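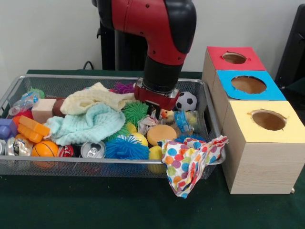
The Frota arm over its wire basket, with the three sorting boxes alongside.

Frota arm: questions about the dropped-grip fault

Last updated 26/09/2025

What went wrong?
In July the gripper began opening early. It would pick an item out of the basket, set off for the boxes with great confidence, and let go partway. The log called each of these a success.

How often did it happen?
We reviewed 1000 picks and found 291 early releases. The software had reported 4.

What was the cause?
A timeout in the Brimico controller. If a move ran long, the controller assumed the item had been delivered and opened the gripper.

Were soft items worse?
Yes. Cloths snag on the mesh, which slows the lift. Balls came free quickly but rolled farther afterward, mostly under the furniture.

Is it safe to reach in and untangle things?
No. Press the stop button first and wait for the status light. "It looked like it was finished" appears in our incident reports more than we'd like.

Is there a fix?
Install the Arnach update, then restart the controller. The restart takes almost 35 seconds. Pressing the button again makes it longer.

Will Wondotau replace items lost under the furniture?
No.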